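3.2 Board material and replacement

Households in the Bendport sample were asked which cutting boards they owned, which one they used most, and when they had last replaced it. Of the 384 households contacted, 294 returned a complete form. The remainder either skipped the replacement question or listed boards without saying which was in regular use, and they are left out of this section. Khan and Lobo coded the open answers separately and met to settle the cases where they disagreed.

Plastic was the most common material overall, followed by hardwood and bamboo. Material was a weak guide to how long a board was kept. Plastic boards were replaced sooner on paper, but many people who said they had bought a new one also said the old one was still in the drawer and came out when guests were over. We count these as additions. Wood and bamboo boards were more often described as gifts, and people who had been given a board were reluctant to throw it out even when they described it as split or stained.

The question about raw meat gave less clear results. Most respondents said they kept a separate board for it, yet in the 16 follow-up interviews several described using whichever board was clean. One man kept two boards of the same color and told them apart by a knife mark near the handle. Interviews were held in the evening, usually in the kitchen, and Simanjuntak noted where each board was kept before the recorder was turned on. This turned out to be useful, as the form had asked about storage only in a single yes or no item.

Storage position seems to matter more than we expected when the survey was drafted. A board left out on the counter was used for nearly everything, including bread, fruit and sandwiches. A board kept in a cabinet was used for planned cooking and was more likely to be dried before it was put away – at least by the account of the person who owned it. We did not measure moisture or surface bacteria in this round. The counter arrangement, with a rectangular bamboo board in front of a toaster, is shown in Figure 2. 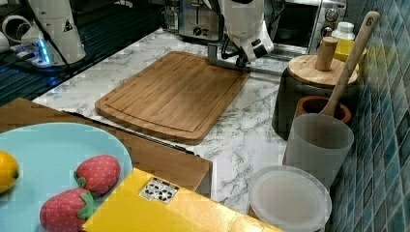

Boards kept out in this way were also the ones people had the most trouble dating, and for 17 of them the replacement answer was entered as unknown.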